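Drokville's Plurko Ridge loop opens to hikers Wednesday
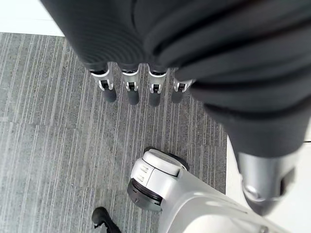 Four metallic fingertips on a dark, fabric-covered robotic hand.

I've been bugging the parks office about the Plurko Ridge loop since last fall, so you can imagine how fast I laced up my boots when Birthe Þórarinsdóttir called and said I could walk it before the gates open Wednesday. She runs trails for the town of Drokville and she doesn't waste words. "Bring water, bring a hat, don't be late," she told me, and I was only a little late.

The loop starts behind the old Stetetum mill, where there's now a gravel lot with 33 parking spaces (get there early on weekends, seriously). From the lot you follow Zoëga Creek upstream through alder and big mossy maples, and for the first half hour it's so gentle that I started thinking I'd oversold this hike to my sister. Then you hit the switchbacks. There are 14 of them, and I stopped at pretty much every one and pretended to look at ferns.

The top is worth it, though! The summit sits at 3,739 feet and the trees thin out right at the end, so you come around a boulder and there's the whole valley, the reservoir and the grain elevators and the long straight road out toward the county line. We had a bit of haze the morning I went up. Birthe says February is the clearest month up there if you don't mind snow on the last stretch, and I'm already planning to go back with better gloves.

The new part is the east side. Until now you had to come down the same way you went up, but the town bought 429 acres from the Thygesen family last year and the trail crew has cut a path down through it. Þröstur Thygesen grew up on that land and came along with us for the descent. He showed me a spring his grandfather used to drink from and a flat rock where he and his cousins ate lunch, and he walks downhill about twice as fast as I do.

"I thought I'd be sad seeing signs on it," he said while I caught up. "I'm mostly glad somebody fixed the bridge."

The bridge is a nice one, by the way, wide enough for two people to pass without doing that awkward shuffle. After that the path drops back to the creek and rejoins the main trail just above the lot. It took us a little over four hours, with a long sandwich stop.

A few things to know before you go. Gates open at 7 a.m. and close at dusk. Parking is free through the end of the season, and dogs are fine on a leash. Bikes aren't allowed on the east side, at least for this first year. There's a restroom at the lot but no drinking water anywhere on the loop, and my phone lost its signal at the third switchback and didn't get it back until the bridge. Paper maps are in the box by the gate, or you can pick one up at the parks office on Mill Street.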